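Robots and chores | Care settings | FAQ
Last updated: 11/2/20
Print this page | E-mail this page

Can a machine do the chores yet? Frequently asked questions

These answers cover the questions that come in most often from households, nursing homes and small shops. They deal with physical work: moving, folding, gripping, lifting, parking, wiping. Software that schedules or records work is left out.

Is there a robot on sale that does general housework?

No. There are single-purpose machines that do one part of one job. Robot vacuums and robot mowers are the common ones. Each works because the job was cut down to fit the machine: a flat surface, a known boundary, and a result that is acceptable if a few spots are missed. A general machine that picks up what is on the floor first, and puts it where it belongs, is at the research stage.

Why are factory robots so far ahead?

The factory is arranged for them. A part arrives in the same place, at the same angle, under the same light. The arm repeats a stored path. If the part is out of position, the line stops and a technician comes. A bedroom has no fixtures. The chair is wherever the last person left it, and the cloth on the hook has a different shape each time it is hung up.

Most of the distance between the two settings is in perception and grasping. Motors and gearboxes are good enough for many light chores today.

What is hard about picking up an ordinary object?

The object was made for a human hand. A handle may be thick at one end and flat at the other, ribbed for a palm, with a small projection underneath that a person's fingers avoid without thought. A gripper has to choose one place to close, at one angle, with a force that holds the object and does not mark it. It also has to account for what is hanging or standing behind the object, as soft material near the fingers may be caught when they close.
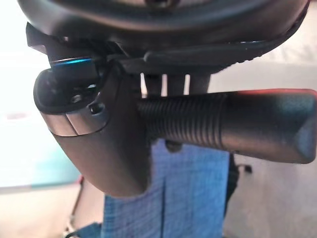

A second difficulty is that the hand hides its own work. As the fingers approach, they cover the contact area from most viewpoints. Placing a camera at the wrist helps during the last part of the reach. It does not help much with judging the rest of the room, so most systems use at least one more camera placed higher. The two views then have to be kept in agreement while the arm moves. A small calibration error is enough to close the fingers beside a thin object.

Would a softer gripper solve this?

In part. Compliant fingers tolerate more position error, and they are kinder to fruit, cups and skin. They are worse at transmitting torque. Turning a stiff knob or releasing a spring-loaded catch needs a firm grip with little give. Some laboratories change the finger pads for each task. That is reasonable on a bench and awkward in a home, where the next task is often of a different type.

What can be expected of machines in a care room?

Fetching and carrying along corridors is the furthest along. Transport carts that follow mapped routes and wait at doors have been in use in some hospitals for years. They move linen, meals and supplies from one fixed point to another. A staff member loads them and a staff member unloads them.

Inside the room, progress is slower. The work at hand is a mixture of small jobs: move the wheelchair, straighten the bedding, bring the bedside cabinet within reach, get the box off the floor. Each is simple for an aide. Each requires a different contact with a different kind of surface.
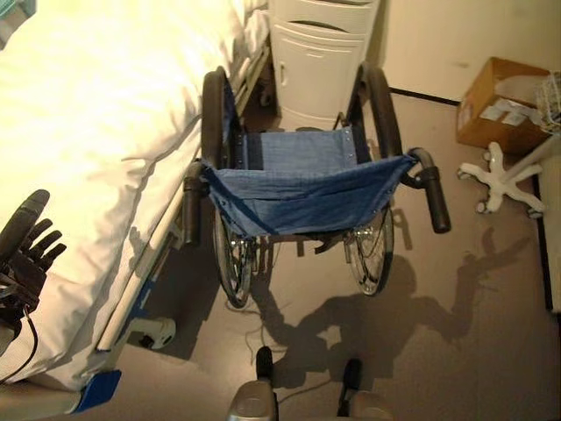

Space is the first limit. Beds and chairs are often parked close together, and the gap that remains was planned for a person turning sideways. A mobile base cannot turn sideways. It needs clearance for its full footprint at every angle through which it rotates, plus a margin for the arms. Loose cables on the floor count as obstacles for small wheels, and thin ones are difficult to detect at all. Shadows are the opposite case. A vision system may treat a hard shadow as an edge or a step and refuse to cross it.

Can a robot move an empty wheelchair?

Under favorable conditions, yes. It is a useful test, as the task has a clear start and a clear finish and no person is involved. The sequence is:

1. Find the chair and estimate which way it faces.
2. Approach from behind, squarely, between the push handles.
3. Check the brakes and release them if they are set.
4. Grasp both push handles with matched force.
5. Push or pull the chair along a planned path.
6. Set the brakes and let go.

Steps 1, 2 and 5 are mostly navigation problems, and tools for them exist. Step 4 needs two arms that share a load. If one side pushes harder, the chair yaws, and the front casters swing and add a sideways force of their own. Step 3 is the one most often skipped in published demonstrations. The brake is a small lever, low on the frame and close to the wheel, and designs differ by manufacturer.

Our Gruneo task sheet scores each step separately for this reason. A single "done" or "not done" hides where the difficulty is. The sheet was run in a practice room over 261 attempts with the chair empty in every case. Brake handling took more attempts to tune than all of the other steps combined. These figures come from one room and should not be read as a forecast for another.

What about folding the chair?

Folding by the usual method means pulling up on the middle of the seat while the side frames come together. The arms must lift and also allow the sides to travel inward. The fabric gives little visual information about how far the fold has gone. We have the step listed on the Gruneo sheet as optional and have not scored it.

Do glass walls and lights matter?

They matter a good deal. Depth sensors that project infrared light tend to return nothing, or a wrong distance, from clear or frosted glass. Polished floors reflect bright panels and lettering, and a camera may report the reflection as an object on the floor. Colored strip lighting shifts the apparent color of whatever is near it. People discard this information without effort.
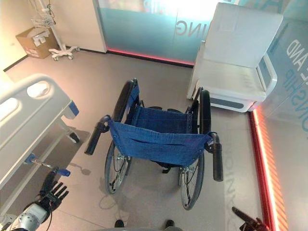

The usual countermeasures are dull ones. Mark the glass on the map by hand. Lower the blinds where there are blinds. Fuse the depth sensor with a bumper, sonar or a scanning laser. Train the vision model on footage from rooms with the same surfaces. The last of these is the most effective and also the most expensive, as somebody has to record and label the footage.

Is the machine working by itself in the demonstration videos?

Often it is not. There are three common arrangements. In the first, an operator drives the arms through a headset or hand controllers, and the robot repeats the motion. In the second, the robot runs on its own and an operator takes over when it stalls. In the third, no operator is connected. A video rarely states which arrangement was used, and playback is frequently sped up. Ask for the arrangement, the playback speed, and the number of takes.

Remote operation has value of its own. It shows that the hardware can do the job, which separates hardware limits from software limits. It says little about what the same machine will do when the operator disconnects.

Are shop-floor chores any closer?

Some are. Bin moving, pallet wrapping, floor scrubbing and machine tending are routine where the volume justifies the setup. The Graltero trial is a typical mid-sized case. The shop kept 800 standard totes and changed every rack to suit the arm, so the arm met one kind of handle at one height. In the first period it completed 2098 tote moves. Sweeping chips from under the benches, sorting mixed fasteners and coiling hoses stayed with the staff. Those three jobs were in the original request and were removed after the site survey.

The lesson for buyers is that the rearrangement is part of the price. A quotation for the arm alone omits racks, guarding, floor repair and the hours needed to teach new staff.

What about laundry?

Washing and drying were automated long ago. Sorting, loading, unloading and folding were not. Industrial laundries fold flat goods such as sheets by machine, after a person feeds in the corners. Towels of one known size can be folded by a two-armed research robot, slowly. Mixed household laundry is open work. In the Cù folding set, a towel dropped on a table was recorded in 1105 resting shapes, and a method tuned on half of them did noticeably worse on the other half.

Could a robot lift or transfer a patient?

Do not plan on it. Lifting aids that staff operate are established equipment and should be used according to their instructions. Autonomous contact with a patient raises safety and liability questions that current general-purpose arms do not meet. All wheelchair work described on this page was done with no occupant.

What should we fix first if we want to be ready?

Clear and level floors come first. After that, give movable items a fixed parking place and keep to it. Choose furniture with plain bar handles over recessed slots when replacing it, as a bar can be gripped from more directions. Keep chargers and leads off the floor. Check that wireless coverage reaches the corners of the room. These changes also help staff with carts, so the cost is not lost if no robot is ever purchased.

How should a vendor's claim be tested?

Use your own room and your own objects. The Kilar checklist asks for the following as a minimum:

- The start position is chosen by the customer.
- The vendor's staff stand outside the room.
- Lighting is left as found.
- Failed attempts are recorded with the step at which they failed.
- Time is measured from the request to the point where the item is released.

Repeat the test later in the day, when the daylight has changed. Systems that depend on vision should be expected to vary.

When will this change?

No date is given on this page. Progress on grasping has been steady and progress on reliability has been slower. A success rate that looks high in a laboratory can still mean several failures in a working shift, and each failure needs a person nearby to clear it. Until that number falls, the labor saved is smaller than it appears.

Filed under: Automation basics, Service robots, Buyer questions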